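Granach Tableware Set, Stackable Bowl and Plate

Item no. 491
Made by Pillent
Last updated 15/10/2025

The Granach set is everyday tableware for small kitchens, rentals and break rooms. Each set has 2 pieces, a bowl and a plate, and every color in the range can be mixed with any other. The bowl holds 500 ml, enough for soup, cereal or a single serving of pasta.
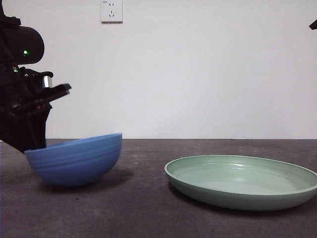 Both pieces are glazed stoneware with an unglazed foot ring. The foot is sanded at the factory, but we still suggest felt pads if you plan to keep the set on open wood shelves. The plate has a low rim, so it also works as a saucer under the bowl – handy for soup with bread on the side.

Bowl height: 58 mm
Dishwasher safe: yes, top or bottom rack
Microwave safe: yes
Oven safe: no

Small differences in shade between batches are normal. If you are adding to a set you already own, write the batch number from the underside of the plate in the order notes and we will match it when we can.

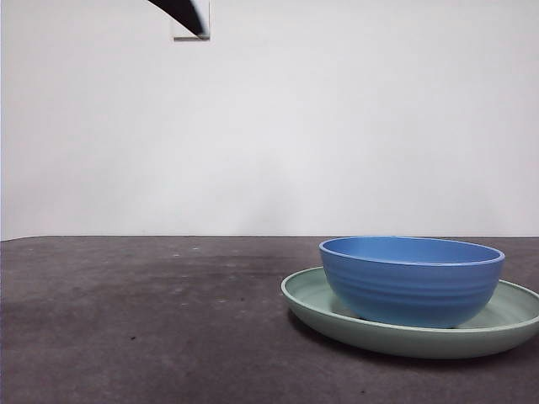

Blue bowl on a sage-green plate.

The older Skarnari bowls have a wider foot and will not stack with Granach. Plates from the two lines do stack together.

Care
Wash before first use. Gray marks from metal cutlery come off with a mild cream cleaner and a soft cloth. Do not use steel wool.

Shipping and returns
Orders ship from our Xenos warehouse in recycled paper wrap. Unused pieces can be returned in the original box. Orders placed in December may be returned through the end of January. For breakages, keep the packaging and write to Halima Koech in customer service with your order number.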